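The sewing hour at Plurnell

Surgeons at Plurnell used to learn stitching by watching. Now every trainee logs 40 hours of knot practice before a first night shift, and the hospital pays for the time. Dorothy Hartley started the program in June with a class of 34.

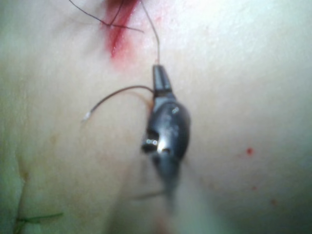
Impi Ikonen thinks 40 hours is too few, and would like the last ten done late at night - when hands are tired. Hartley has agreed to try it with the next class.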